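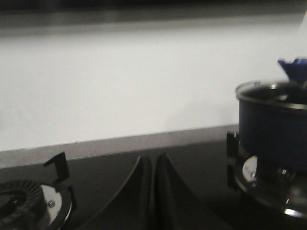
*The stove at my place. Chili at five, games at six.*

I want to stick up for getting knocked out of a board game. I mean properly knocked out, with your pieces back in the box and everybody else still playing. I know this makes me sound like somebody's grumpy uncle, and I've had this argument with enough people at enough tables to know I'm losing it, but hear me out.

If you bought a family game when I was a kid, there was a good chance somebody would be out of it before the end. You went broke, or your army got squashed, and off you went to find a snack. Designers decided at some point that this was terrible, and I get why. Sitting out for two hours while your brother slowly takes over a continent is a lousy way to spend a rainy afternoon (I've done it, he still brings it up). So elimination went away, and most new games now keep everybody in until the final scoring, when you add up your little columns of points and find out who won.

Fine! A lot of those games are great. I own plenty of them. But I think we threw out something good along with the bad part, and the bad part was mostly how long you had to wait.

Take Killico, which is the game I've been pushing on everyone since June. It's a smuggling game. You've got a boat, a hold full of face-down cargo cards and a harbor patrol that gets closer every turn, and if the patrol catches you with a full hold, you're done. Out. The whole thing takes 30 minutes, so if you go down early you're waiting maybe the length of a sitcom. And because you can really lose the boat, every single turn matters to you. People stand up. People yell at cards. My friend Zinash Teshome, who normally plays everything as if she's doing her taxes, once slapped the table so hard the patrol marker jumped two spaces and we had to argue over whether that counted. It did not count. She was caught on the next turn anyway.

Now compare that with Clendura. Same group, same table, and a game that everybody online seems to adore. It's lovely to look at, with a big valley map and these chunky little mills, and nothing bad can ever happen to you in it. If someone takes the spot you wanted, you get a coin to make up for it. If your crop fails you get a compost token, and the compost token is pretty good! I played it three times and I couldn't tell you one thing that happened in any of them. I know I came in third once. I only know that because somebody wrote it on the score pad.

And the scoring, my goodness. We finished our last game and it took us longer to work out the totals than it takes to play a hand of rummy. I've got nothing against math, but if you need a calculator to find out whether you had an exciting evening, I don't think you did.

The usual answer to me is that elimination is mean, and it's especially mean to kids. I've thought about this one a lot, because I play with my nieces and I don't enjoy making children cry. What I've seen, though, is that kids deal with being out just fine when the next round is coming soon. They do it at recess all day long. Musical chairs is nothing but elimination, and they beg for it at parties. What upsets them is a game they've obviously lost and still have to sit through, moving their sad little pawn while the adults say "you never know!" They do know. They can see the board.

That second thing happens in "nobody gets knocked out" games all the time, by the way. You can be finished by the middle of a three-hour game of Drikport and you still have to take all your turns. You're blocked in at the north docks, you've got no coal, and you're basically staff. I'd much rather be sent to the kitchen to stir the chili, where I'd be some use.

So my pitch to publishers is pretty modest. I don't want the six-hour marathons back. Khaemba, the company that makes Killico, has it about right with a short game, real danger and a quick reset, and they even give the players who are out a small job, which is flipping the patrol cards for everyone still sailing. It's a tiny bit of power and people get very smug about it. My youngest niece now tries to get caught on purpose so she can be the patrol, and I'm not sure what to do about that as a matter of strategy, but she's having a wonderful time.

If you've only ever played the gentle kind, borrow something with teeth in it and give it one evening. Play it twice in a row, so whoever went out first gets a shot at revenge. We're doing Killico again this weekend and I plan to sink Zinash before the cornbread's done.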